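### 4.2 Torque loss in repeat-use wheel bolts

Bolts from the Clunmont depot were tightened to 140 Nm with a Ciseck wrench, driven, and checked again on Tuesday. The handbook calls this a simple procedure, and its authors have plainly never met a rusty hub. Of the 334 bolts tested, 38 had lost enough torque to need another turn.
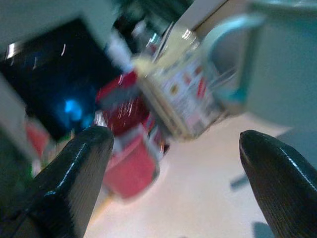

**Figure 3.** Can or jar tilted between two black gripper fingers.

Most of the loose bolts came from vans with painted alloy wheels. Paint under the bolt seat seems to creep under load, then settle, taking the clamping force with it. Drivers at Durnudbridge blamed the potholes - a popular theory there, and one applied to most things. 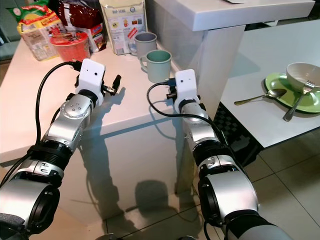 **Figure 4.** Two-arm setup at a white table with food packages and mugs.

Cleaning the seats with a wire brush cut the losses on the second round to 16 bolts. We had hoped for fewer, having bought a rather expensive brush.
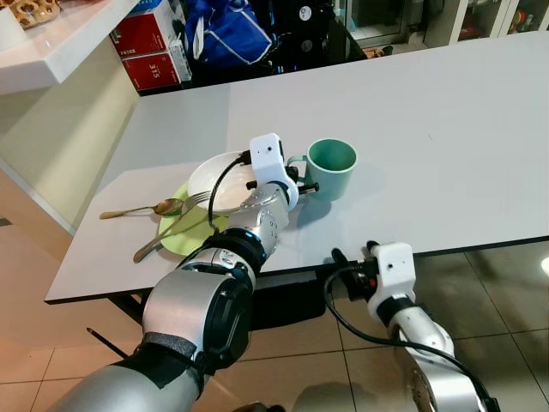 Greased threads were left out of the main count. Grease lets a wrench click early or late depending on its mood, and the Nuttall bolts arrived with plenty of it.

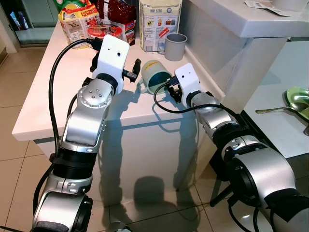
A further limit is the wrench itself, which was calibrated in August and dropped shortly after. Its readings still agreed with the bench gauge, so we kept them, with a note in the log.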